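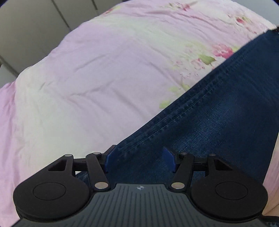 4.2 House rules for folding clips

We started out with no rules at all, and I don't recommend it. By October we had 3,203 clips of laundry handling and threw out 600 of them, mostly for things a one-page sheet would have caught (my fault, I kept putting off the sheet!). So Sayaka Hirose and I wrote one.

Start with the garment flat and the fingers open. Close on a fold or a seam if you can reach one. Don't yank. If the bedding comes up with the garment, let go, smooth it out and start a new clip, and please don't try to save the old one. Keep your free hand out of view unless the task card says two hands. Stop after 16 clips and rest your wrist.

Figure 3. Denim on a printed duvet, with the fingers on either side of the leg.

Jeans gave us the most arguments. Panya Yimyam wanted a separate rule for heavy fabric, and I thought the Sakum checklist was long enough already. We ended up adding one line, "slow down for denim," and tested it on 100 fresh clips the next Thursday.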